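Tana Linen Services, notes from the floor. Posting this as a thread because a few people asked how the automation is going where I work.
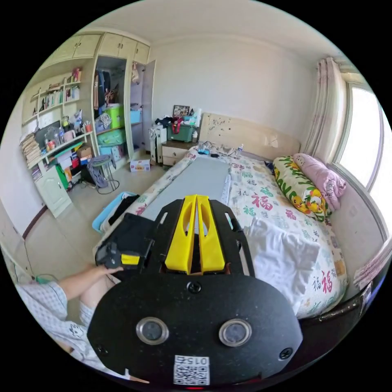
Hand-held gripper over a double bed, left hand on the handle. Bedroom work, August batch.

1/ I work for a company that does linen and housekeeping for short-stay apartments. 269 units at the moment. I've been on beds and rooms most of that time, and since August part of my week is recording how I do the job with a gripper in my hand.

2/ The handle has a yellow trigger. You squeeze, two yellow fingers close. You do the task with that and nothing else. The recordings go to Misent, who are building the bed and tidying routines for the machines we're supposed to get next year.

3/ Most of the recording is done in ordinary bedrooms, with a wardrobe, a desk full of books, storage bins, cables on the bed. The staged rooms at the depot were too clean and the routines trained on them got stuck on the first phone charger.

4/ A session is 20 takes of one task. Pick up a cloth, put it in a basin. Move a pillow. Straighten a sheet. Then you reset and do it again. It's slower than the real work and harder on the wrist. I asked for a shorter session and we got a break after every 7 takes.

5/ What has changed so far is mostly the laundry side. The sorting line at Ansah went automatic in the spring. Fewer people lift wet bags now. Fewer people work there, too. Some moved to rooms, some took the payout and left.

6/ Rooms are different. A made bed at work used to be judged by the supervisor looking at it. Now there's a written standard for it, down to where the pillow goes, as the machine needs one. We get checked against the same sheet. I don't mind the standard. I mind that it was written without asking the people who make the beds.

7/ Pay: recording is paid as a separate rate, 700 a month on top if you do the full schedule. That was not the first offer. The first offer was our normal hourly with no extra, and most of us said no.

8/ Things we still don't have in writing: who keeps the recordings, how long for, and whether they can be sold on to another contractor. Galla, the other big outfit in town, signed without any of that and their crew is trying to get it added now.

9/ If you're asked to do this at your job, get the rate and the breaks agreed before the first session. Keep your own log of takes. Mine didn't match theirs twice.

10/ Next meeting with management is 2025-09-24. I'll add to this thread after.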